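How to replace a tired deck light on a small boat

I put off swapping the cockpit light on my old Homlow for two summers, and then it took me one Sunday morning! First things first: turn off the battery switch and pull the fuse for that circuit.

Back out the 4 screws, ease the old fixture down and label both wires with tape before you cut anything (trust me on the tape).

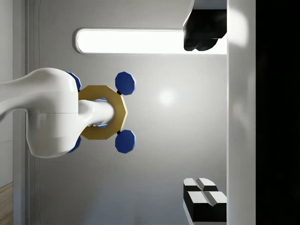
White arm with a gold ring and dark blue pads.

Now crimp on heat-shrink butt connectors and match positive to positive. My new light is a Durnix, 700 lumens, and it's plenty for a cockpit - I'd skip the 1000 unless you fish at night. Run a bead of marine sealant around the base, snug the screws by hand and wipe off the extra.

Put the fuse back, flip the battery on and try the switch. If it flickers, check your ground first.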